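Gallery: The Everyday Objects Table

The Sallell Community Museum opened its handling room to the public on July 7, 2019. The room holds 250 objects lent or given by local households, and visitors are invited to pick up, turn over and talk about anything laid out on the tables. 

The collection has been arranged by use. Household goods are kept together, playthings have their own shelves, and food packaging is stored in shallow drawers beneath the window. For each session, members of staff choose a small selection from all three groups and set it out on a patterned cloth. Selections are changed regularly, and visitors who return in October will find different items on display.

Packaging forms a larger part of the collection than many visitors expect. Bottles, bags and jugs are seldom kept once they have served their purpose, and designs that were familiar in every kitchen can disappear within a few years. The museum accepts clean, empty containers in any condition, provided that the label is still attached or the shape is of interest.
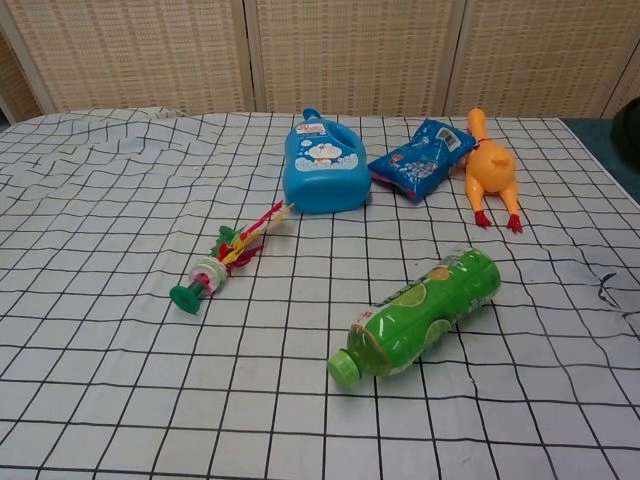 Toys are accepted on the same terms. The museum does not require that a toy be old, rare or complete, and signs of use are welcome. Donors are asked to write a short note saying who played with the item and where. These notes are kept with the object and may be read on request at the desk.

Feathered shuttlecocks, of the kind kept in the air with the foot, are among the most requested items in the room. Groups wishing to try the game may do so in the courtyard, where a marked area is available during opening hours. Squeaky toys may be handled at the tables, although visitors are asked to show consideration for others while a talk is in progress.

The handling tables were supplied by Fernon and the storage drawers by Dukitz. The museum also records its thanks to the Hämäläinen family, whose gift of household containers began the packaging collection.

Visiting the handling room

Admission is free. Group visits last 2 hours and should be booked at least 3 weeks in advance. Children must be accompanied by an adult. Food and drink may not be brought into the room, and bags should be left in the lockers by the entrance.

Enquiries about loans, donations and the use of photographs should be addressed to Sneha Bisht, Collections Officer, at the museum office.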